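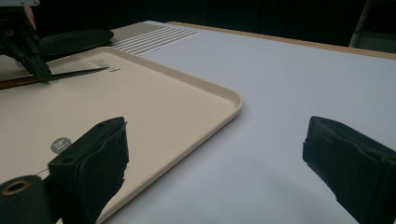

Home Docs Data Rules Changelog Contact

Noteo Tabletop – README and recording rules

Version 2, 7 June 2021
Maintained by Marlene Reinholz and Dimas Yusof, Traltton

Welcome! Noteo Tabletop is a set of short tabletop recordings made with hand-held grippers, and this file covers both what is in it and the rules we follow when we add to it. The rules take up most of the page. We used to keep them in a separate file, and people downloaded the data without it, then wrote to ask what "soft close" meant or why some episodes started with an empty gripper and some didn't. So now everything lives together, and we're really happy with how much shorter our inbox has gotten.

What you get

The release holds 4,000 episodes from 282 sessions. An episode is one attempt at one task: pick up a pen from a tray, move a small item across the table, line something up with the edge of a mat, and so on. A session is one person at one table with one layout of objects. Each episode folder has the video, the gripper width over time, a pose track, and a small text file called notes.txt.

Please read notes.txt! It's the part we're proudest of. Whoever recorded the episode fills it in before moving on, in plain words, and there is some lovely stuff in there about awkward grasps and trays that slide.

Rules for setting up the table

Clear anything that isn't part of the layout card. Bags, cups and phones go on the floor or another table.

Wipe the tabletop. White and pale tops show every fingerprint once the light is low, and a smudge can look a lot like a small object to a tracker.

Trays go down flat, with the long side facing whichever way the card says. Check that the tray doesn't rock. If it does, swap it.

Leave open table beside the tray. We ask for a hand's width at least, and more is nicer. A lot of our best episodes have a place to set things down that was planned from the start.

Mats and other flat items stay put for the whole session. If one gets nudged, finish the episode, write it down, then put it back.

Rules for the gripper

1. Look at the fingers before every session. Pads wear. A slightly frayed strip is fine and we record with those all the time, but a pad that lifts when you push it with a thumb has to be replaced.
2. Open and close fully, twice, before the first episode. Soso (our recorder) uses this to set the zero point.
3. Hold the handle so that your hand stays behind the linkage. Fingers creeping down toward the jaws are the most common reason Idris Eynon sends a session back.
4. Close softly. A soft close takes as long as saying the word "close" out loud. Please do say it out loud for your first few, it helps more than you'd think.
5. Keep loose cables and threads away from the joints.
6. When two grippers share the table, agree who moves first. The other one waits with its jaws open.

Number 6 came from Fasil Kassa, who recorded more two-gripper sessions than the rest of us put together, and it made those episodes so much easier to use. The waiting gripper can stay in view. It just has to be still. We tried having it pulled back off the table completely and the pose tracks got worse, so that wording is gone from this version.

Thin and pointed things

Pens, styluses, sticks and anything else long and narrow get a section of their own, and I (Dimas) could talk about them all day. Grab close to the middle. Keep the jaws low and come down at an angle, so the tip stays visible for as long as you can manage. Don't drag the item up the tray wall to get under it – if it's flat against the rim, roll it away with one finger of the gripper and start over. That rolling move counts as part of the episode and should be kept.

Pointed ends face away from the other person. Always, including between episodes.

If the item drops, let it come to rest, then decide. A drop inside the tray can be picked up again in the same episode. A drop off the table ends it. We keep both kinds and tag them, and Lau will complain if the tag is missing.

Failed attempts are welcome

Keep them! The only episodes we delete are the ones where the recorder stopped, or where somebody's face or a screen with private text ended up in view. A fumbled grasp, a tray that shifts, a second try from a worse angle: all of it stays. Bayu Subramaniam wrote the tagging guide for these, and the tags are short enough to learn in one sitting:

miss – the jaws closed on nothing
slip – held, then lost
shift – something other than the target moved
retry – more than one grasp in the same episode
stop – the person ended it early

You can use more than one. "shift, retry" is the pair I type most.

People and privacy

Hands may appear. Faces may not. Everyone who records signs the consent sheet first and can ask for their sessions to be taken out later, with no reason given. Write to Marlene and she will remove them from the next release. Names are never stored with the episodes, and session numbers are shuffled before release.

Checking your work with Lau

Run Lau on the session folder as soon as you finish, while the table is still set up. It looks for missing frames, a gripper width that never reaches zero, and an empty notes.txt. It can't judge whether an episode is any good, so a second person watches every session at normal speed. That person shouldn't be the one who recorded it.

Known gaps

Most layouts use pale tabletops, and dark ones are thin on the ground. Shiny objects are rare. Left-handed sessions are a small share of the total and we would love more of them. Backgrounds behind the table vary a lot in brightness, which some users like and some find annoying; filter on the light field in the session file if it bothers you.

The pose track sometimes drifts when both grippers are close together. Treat those stretches with care if you need fine positions.

Contributing

New sessions are open until the end of August. Send one session first and wait for notes back before you record a pile of them. We reply to everything, usually with too many exclamation marks. Changes to the rules themselves go through the Rules page, with a short note on what you tried at the table and what you'd like the new wording to be.

Related

Soso setup guide
Lau: list of checks and messages
Noteo tagging guide (Bayu Subramaniam)
Pad replacement, step by step
Layout cards, printable
Consent sheet
Changes since version 1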